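Nelta: Stand der Datensammlung

Seit September sammeln wir am Standort Ivcombe Beispiele für das Greifsystem Nelta. Eine Person führt den Arm von Hand durch die Aufgabe, die Handgelenkkamera läuft mit, und am Ende wird jede Aufnahme als brauchbar oder unbrauchbar markiert. Bis Redaktionsschluss lagen 1.429 Durchgänge vor, davon haben 1.283 die Prüfung bestanden.

Unscharfe Einzelbilder bleiben im Satz. Bei schnellen Bewegungen des Handgelenks kommen sie im Betrieb genauso vor, und das Modell soll damit umgehen können. Aussortiert wird nur, wenn Gelenkdaten fehlen oder die Zeitstempel nicht passen.

Neu im Programm sind liegende Gegenstände auf heller Fläche – durchsichtige Flaschen, Korken, kleine Behälter. Dafür gibt es bisher 112 Durchgänge. Weitere 53 sind noch nicht beschriftet. Wer Schichten übernehmen möchte, trägt sich im Plan von Iordache ein.

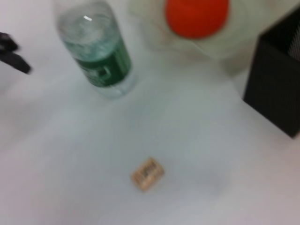 Mathias Zaugg merkt dazu an, er würde auch die abgebrochenen Griffe behalten und getrennt ablegen, zum Trainieren der Fehlererkennung.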